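Stevevik Opens New Round of Film Screenings in Flalivon

For release 4/16/24 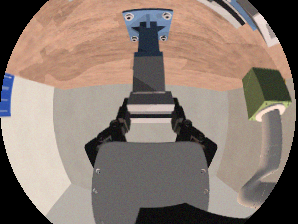

Stevevik Press Office

FLALIVON – The film distributor Stevevik announces today that its crime drama "Wovolness" will come to cinemas in May. The first public screening will be held in the Niskanen cinema in Flalivon, which has 300 seats and was reopened last winter after a long repair.

"Wovolness" tells about a night clerk in a harbor hotel who finds a guest's suitcase and decides to keep it for one day. The film is 100 minutes long and it was shot in 4 weeks, mostly at night and mostly inside one building. It is the second feature from the same production team. Their first film, a family comedy, was shown in Flalivon two years ago and sold 2,724 tickets in that cinema alone.

"We wanted to make a thriller where people speak quietly," the production team says in a common statement. "There are few chases in it. The danger comes from small decisions, and we hope that the audience will have patience with our clerk – he is slow, but he is not stupid."

After the first screening there will be a talk with the makers of the film, in English. The talk is included in the price of the ticket. Other cinemas in the region will show the film from the following week, and the list of them will be published on the Stevevik website.

Members of the press can ask for a viewing link or a seat at the first screening by writing to the Stevevik press office. Please tell us the name of your publication and if you wish to take part in the talk.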